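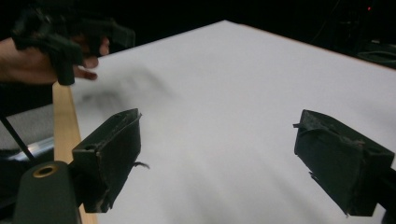 Helle Platte mit schmaler Holzleiste in der Möbelwerkstatt.

Bericht über den Besuch bei der Möbelwerkstatt Radonjić

Im Juni besuchte der Fachkreis Innenausbau die Werkstatt Radonjić, die Tischplatten, Regalböden und Einlegeböden für Büros und Schulen fertigt und aufarbeitet. Die Teilnehmenden wurden um 9 Uhr im Hof empfangen und vom Betriebsleiter, Herrn Thomas Vitale, durch die Räume geführt. Der Rundgang begann im Plattenlager und endete in der Endkontrolle.

Im Lager stehen die Rohplatten senkrecht in Fächern, nach Format und Stärke getrennt. Herr Vitale wies darauf hin, dass weiße Oberflächen im Betrieb den größten Anteil ausmachen und zugleich die meisten Reklamationen verursachen. Kratzer, Druckstellen und Kleberreste fallen auf ihnen früher auf als auf Holzdekoren. Die Fächer sind deshalb mit Filz ausgekleidet, und das Schieben einer Platte über eine andere ist untersagt.

Ausführlich behandelt wurde die Kantenbearbeitung. Der Betrieb setzt schmale Leisten aus Massivholz ein, daneben farbige Kantenbänder, die von den Auftraggebern zunehmend gewünscht werden. Für die Serie Stustley werden beide Ausführungen angeboten. Die Leiste wird nach dem Verleimen bündig gefräst und von Hand nachgeschliffen. Nach Auskunft von Herrn Vitale ist der Übergang zwischen Leiste und Fläche die Stelle, an der sich die Qualität einer Platte am ehesten beurteilen lässt. Die Teilnehmenden erhielten Gelegenheit, mehrere Musterstücke mit unterschiedlich ausgeführten Kanten zu vergleichen. Bei einem älteren Muster war die Leimfuge mit dem Fingernagel zu spüren.

Im Anschluss wurde die Aufarbeitung gebrauchter Platten vorgestellt. Angenommen werden Stücke, deren Trägermaterial trocken und nicht aufgequollen ist. Die Fläche wird zunächst mit dem Reiniger Hitow behandelt und anschließend im Streiflicht begutachtet. Leichte Vergrauungen werden belassen, sofern der Auftraggeber zustimmt. Auf die Frage nach der Wirtschaftlichkeit erklärte Herr Vitale, dass sich die Aufarbeitung bei kleinen Formaten in der Regel nicht trage, bei großen Besprechungstischen hingegen durchaus.

Die Endkontrolle erfolgt in einem gesonderten Raum mit verdunkelbaren Fenstern. Jede Platte wird dort auf Ebenheit, Kantenschluss und Oberflächenfehler geprüft. Das Prüfblatt umfasst sechs Positionen und verbleibt bis zur Auslieferung bei der Ware. Die Verpackung mit Kantenschutz der Marke Nastard schließt sich unmittelbar an.

In der Aussprache wurden Fragen zur Ausbildung und zu den Lieferzeiten erörtert. Derzeit bildet der Betrieb zwei Lehrlinge im Tischlerhandwerk aus. Die Lieferzeit für Sonderformate beträgt vier Wochen. Der Fachkreis dankt der Werkstatt Radonjić für die sachkundige Führung und die Bereitstellung der Musterstücke.

Kommentare

H. Brandl: Wird die Holzleiste geölt oder lackiert? Das geht aus dem Bericht leider nicht hervor.

Fachkreis Innenausbau: Laut Betrieb ist beides möglich, Standard ist Öl.

kantenfreund: Zum Filz in den Fächern: Bei uns hat sich darin Schleifstaub festgesetzt, wir sind auf Bürstenleisten umgestiegen.

M. Seidl: Nehmen die auch Einzelstücke von Privatleuten an?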